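Zallik Hand Grippers: Questions We Keep Getting

Is this a kit I can buy?
No. It is a bench build from our shared workshop. The parts list came to 1139 dollars, and I would not call that cheap.

Do I need the Prerkel arm mounts?
Their page says yes. I have yet to see why. Ours went together without them.

Will it pick up anything, like the forum says?
I doubt it. Bagged dried food is a fair test, with slick margins and a flat block in the middle. Try that before you believe a demo with foam cubes.

How long do the finger pads last?
Fokora claims 1773 grips. I'd like to know what they were gripping. Look at the inner face of each pad before you start.
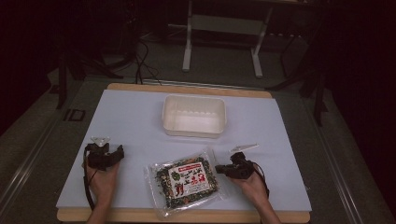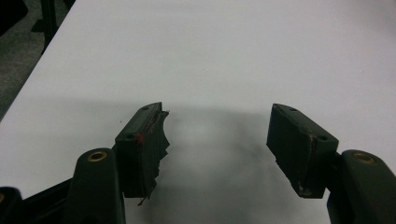

Can I keep using a pad with a frayed inner face?
You can, but I wouldn't trust any numbers you get from it. One ragged pad facing a smooth one is not a matched pair. Change both.

Clear tips or dark blocks?
Depends on the job. Anyone who says one style does it all is selling that style.

Is the software finished?
Version 62 runs. Finished is a big word. Calibrate again after any pad change, whatever the Rezaei guide says about skipping it.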